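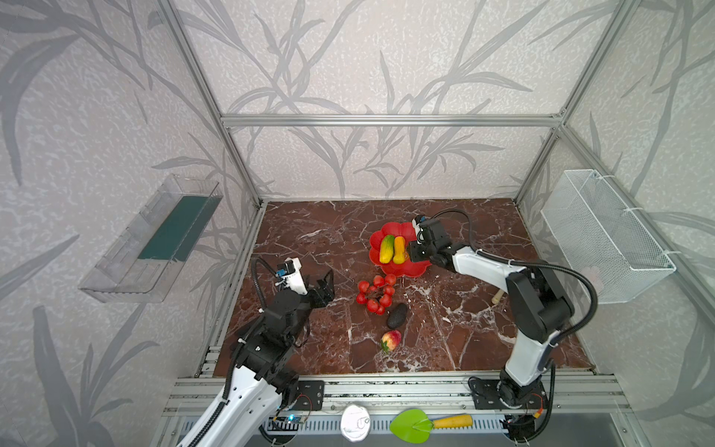 *Figure 4.1. Two robot arms at a marble-patterned tabletop.*

# Chapter 4: When the Tour Stops

Pop singers live by the calendar, and this chapter looks at what happens when one has to be torn up! Our main case is Juniper Halvorsen, who lost her voice six shows into the Rusullow tour. Her label, Stirnbridge, had sold 1,503 seats for the next night in Flendano.

Who pays for the hall? What do fans hear first, and from whom? Her manager, Hazel Escobedo, had up to five hours to decide, and her notes (reprinted in Section 4.2) are a terrific read.

Before you start, find a news story about a postponed concert. Mark every sentence that tells ticket holders what to do, and keep it handy for the first exercise.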